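Lardale labs get common rulebook for tabletop robot tests

2024-11-27

LARDALE — Robot labs sharing the Sernine test hall have signed on to a single set of rules for tabletop work, ending two years of each group doing it their own way. The new guide runs 23 pages and takes effect in February.

It covers setup, speed limits, who can be near the arm, and what has to be written down after each run. Old house rules stay valid until then. After that, no exceptions without a written waiver.

The push came out of a review this fall of 898 logged test runs. In 166 of them, reviewers could not tell from the record where the objects had been when the arm started moving. Same task name, different starting layout, no note. Results from those runs can't be compared with anything, the review said, and most will have to be redone.

"We had good arms and bad paperwork," the review said.

So the biggest chunk of the guide is about the start of a run. Work surface bolted or clamped down. Objects placed to a written layout. A still photo taken before the first move, and another each time the operator pauses. Block-sorting and pushing tasks get their own section, as they are the most common jobs in the hall and also the ones with the messiest records. 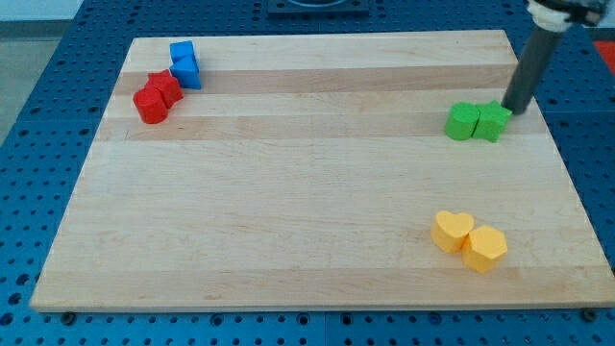

Colored blocks in same-color pairs on a wooden board, with the tip of the arm's rod against a green star.

For pushing tasks the guide now asks for a plain definition of "done." If blocks are supposed to end up together, the lab has to say if touching counts, or if close is enough, and by how much. It also has to say what happens when a block tips over or leaves the board. Until now some groups counted a tipped block as a fail and others just stood it back up and kept going. Under the new rules a hand on the board ends the run, period.

Safety rules are shorter but stricter. A stop button within reach of the operator at all times. No leaning over the table while the arm has power, even when it is holding still. Long hair tied back, no lanyards. Any tool fitted to the wrist, including simple rods, has to be checked for a tight fit at the start of the day and again after any hard contact with the table. Blunt tips only, unless the lab has a waiver.

Arms must also run at reduced speed any time a person is inside the marked floor line. That one drew the most complaints. Smaller groups said it will stretch their sessions and eat into booked time, and asked for longer slots to make up for it. The hall has agreed to look at it but promised nothing yet.

Another sore point — who pays for the retraining. Each operator has to sit through a half-day course and pass a short hands-on check before February. The Bikutar group, which has the most student operators, wanted the hall to cover the cost. For now the labs pay and the hall supplies the room.

In all, 19 labs signed. The Kakakhel workshop, which builds fixtures and mounts for several of them, is not a signatory but says it will follow the parts that apply to its own bench, mainly the bolt checks and the tool fit rule.

Spot checks begin the same month the guide takes effect. A first miss gets a warning and a repeat visit. A second means the lab loses its table booking untill the problem is fixed and the records are brought up to date. Warnings will be posted inside the hall but not made public.

Draft copies went out to the labs this week, printed copies to follow. Comments are still being taken on the waiver form and on the photo rule, where some operators want video to count in place of stills. The hall's current answer is that video is fine as an extra — the stills are still required.

Course sign-up is at the front desk in Sernine, operators need to bring thier badge.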